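Informe de avance, 7/4/18
Proyecto Jundale: evaluación del kit de pinzas Vokcombe
Sede de pruebas: Cáceres

El kit llegó completo, salvo el manual, que vino en 2 versiones que se contradicen en el par de apriete. Seguimos la segunda, por ser la más corta. De los 513 ciclos de agarre previstos en esta fase llevamos 159, cifra que el plan original situaba en la primera semana. El plan original era muy optimista y lo escribimos nosotros.

La pinza de dos dedos se monta deprisa y sujeta bien las piezas rígidas. Con las bolsas de plástico muestra menos interés.

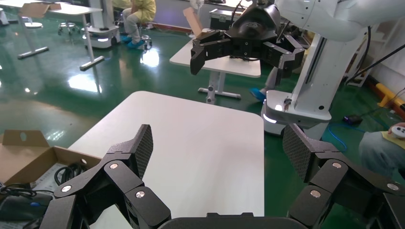
Puesto de pruebas visto desde la muñeca del robot, con la pinza de dos dedos abierta. Al fondo a la derecha, la de varios dedos.

Quedan 9 incidencias abiertas. La más pesada es el software de calibración, que pide reiniciar después de cada cambio, incluido el cambio de idioma. Ilbridge, el distribuidor, ha prometido una actualización y, entretanto, nos ha enviado otra vez el manual.

Gasto: dentro de lo aprobado. Pedimos prorrogar la fase hasta septiembre, sin coste adicional, y aplazar hasta entonces la decisión de compra. Adjuntamos la hoja de incidencias.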